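Mixed bowls on the dining table, how do you sort and store them?
Home & Kitchen > Storage and Organizing
Posted in January by Bralldale, 4 replies, 2 shown

Hi all, long-time reader, first time asking anything. We moved into a smaller place and the kitchen came with exactly one deep cabinet for dishes (and the shelf in it doesn't move, of course). Before that I had a whole sideboard, so I never had to think about bowls. Now I have to think about bowls!

What I've got is a real mishmash. There's stainless steel, ceramic with a thin gold rim, a blue one that's white inside, and then the plastic odds and ends that I keep telling myself I'll use for snacks. Nothing matches and nothing nests the way it should. I've been spreading everything out on the dining table in the evening, on top of the good tablecloth because I'm too lazy to take it off, and trying to work out what stays. 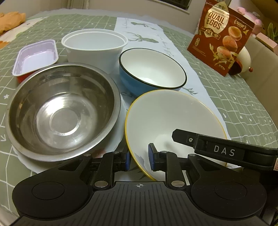
My first try was stacking by size and it was a disaster. The steel one went on the bottom, the ceramic went inside it, and every time I opened the door I heard that awful scraping sound. I'm scared for the gold rim. My sister-in-law says just get rid of the plastic and be done with it, but I do use the little tray for tea bags and clips. So what would you do with one deep cabinet and a bunch of bowls that don't go together?

Gebru
I had this same cabinet in my last apartment, I swear. What worked for me was giving up on one big stack. Steel goes at the back because it can take a knock and I only pull it out for salad or dough. Ceramic goes in front, no more than 2 high, with a folded paper napkin or a piece of felt in between. You don't need to buy the fancy dividers, I cut up an old fleece blanket and got 8 rounds out of it with plenty left over.

Plastic I'd keep out of there completely. Put the tub and the tray in a drawer, or up on top of the fridge if you can reach. Mine lives with the foil and the sandwich bags and I've never missed it in the cabinet.

Also, do your sorting on the table like you're doing, but line things up before you decide. When they're in a heap I want to keep all of it, and once they're in a row I can see which ones do the same job.
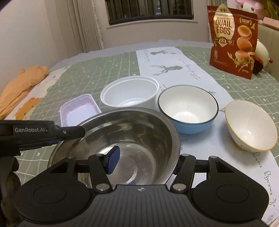 Can I put the bowl with the gold rim in the dishwasher or the microwave with the others?

Keep it out of the microwave, since metallic trim can spark, and wash it by hand with a soft sponge unless the maker says the dishwasher is fine. The other ones depend on what they're made of. Steel stays out of the microwave too, and for plastic look for a mark on the bottom.

Histuta
get a wire shelf riser, 5 bucks at the discount store. bowls under, plates on top. measure the door opening first, I didn't and had to take mine back

Bralldale
Thank you both! Felt is happening this weekend, and I'm off to measure the door.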